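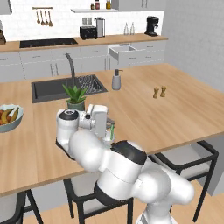 Chapter 7
Lost Objects and False Success

Gwenllian Parri and Mared Pumphrey

What this chapter covers

A robot arm may fail in ways that are plain to anyone standing near it. It strikes a cupboard, it stops with a fault code, or it lets a glass fall to the floor. Faults of this sort are usually reported, because someone has to clear them up. This chapter is concerned with a quieter class of fault, in which the arm loses an object, or never takes hold of it, and the controller carries on and records the task as complete.

Students should by now be familiar with the layout of a joint controller (Chapter 3) and with the use of simulated rooms for early testing (Chapter 5). The terms "grasp check" and "task monitor" are used throughout and are defined in Section 7.2. Readers who intend to omit the worked case should at least read its final paragraph, as the exercises refer to it.

7.1 The Netulgate kitchen case

The Netulgate kitchen was a simulated domestic room prepared for the testing of a single arm. It contained a sink, a cooktop, wall and base cabinets, and the small items that are ordinarily left out on a worktop. The arm was required to collect a named item, carry it to a drawer, lower it inside and let go. The trial was run by a small group working under the Alcombe programme, and the control software was a version known as Kastine.

The trial comprised 1315 runs. At the close of the work in July the summary file gave every one of these as a success. The result was accepted for a short period and was quoted in an internal paper. It was then noticed, during the preparation of some still views for teaching, that the contents of the drawer did not always agree with the entry in the file. A full review was ordered.

The review compared the stored position of the item at the end of each run with the inner limits of the drawer. It found that the item had come to rest inside the drawer in 872 runs. In the remainder it lay elsewhere: most often on the worktop close to the place where it had started, and less often on the floor beside the base cabinets. No run had ended in a collision, and no joint had passed its permitted load. By the measures that the group had chosen to watch, the arm had behaved well.

The cause was traced to 2 separate weaknesses, each of which would have been modest if it had occurred alone.

The first lay in the grasp check. When the fingers closed, the software compared the gap between them with the gap expected for the named item. If the 2 values agreed within a set margin, the grasp was taken to be sound. The margin had been widened during early work so that soft items could be handled, and it had never been restored. For a thin item the permitted range now ran all the way down to zero. The fingers could therefore close on air and the check would still be passed.

The second lay in the task monitor. Success was recorded when the wrist reached its final position above the drawer and the fingers received the command to open. The position of the item itself was not consulted at any stage. A command to release was treated as proof that there had been something to release.

It follows that an arm which had missed its item would travel across the room with empty fingers, halt above the open drawer, open the fingers and report that the work was done. The movement looked correct to a person watching from a distance - the path was smooth and the timing was the same as in a good run.

The still views used in the review deserve some comment, as they are often relied upon in reports. In the view printed at the end of this section, the drawer stands open behind the forearm and the fingers point downward with nothing visible between them. An examiner who has only such a view may say that the gripper appears empty at that moment. The view will not support a statement that an item has been delivered, or that one has been dropped, and it does not establish at what point in the run it was taken. Such questions are settled from the stored record of the run, where that record exists. 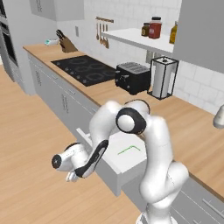 7.2 Terms used in this chapter

Grasp check. A test, made after the fingers have closed, which decides whether an object is being held. It may use finger gap, motor effort, a contact sensor or a camera. A check which uses one source only is called a single-source check.

Task monitor. The part of the software which decides whether a task has been completed. It should be kept separate from the part which issues commands to the arm.

False success. An entry in the record which states that a task was completed when it was not.

Silent loss. The loss of an object during travel without any alarm, pause or change of path.

The reader should note that a false success and a silent loss are different events. An arm may lose its object silently and the monitor may still report the failure correctly at the end. The Netulgate trial produced both together, and this is the more serious condition.

7.3 Why the fault matters for safety

It may be objected that an item left on a worktop does no harm. In a simulated room this is so. The same software is, however, commonly transferred to a physical arm with few changes, and the objects handled may then include blades, hot pans and glass. A knife which is recorded as put away, and which is in fact lying on the floor, presents a hazard to the next person who enters the room. The person has been told that the room is clear.

There is a further effect on later decisions. Where failures are recorded as successes, the margin that caused them will be kept, and may be widened again. Powell, the second arm project under the Alcombe programme, had already copied the Netulgate margin into its own settings before the review was finished. Both sets of values were withdrawn.

Section 7.4 sets out the design of a grasp check which draws on more than one source. Section 7.5 deals with the recording of evidence, and gives the minimum that should be stored for each run if a review of this kind is to be possible.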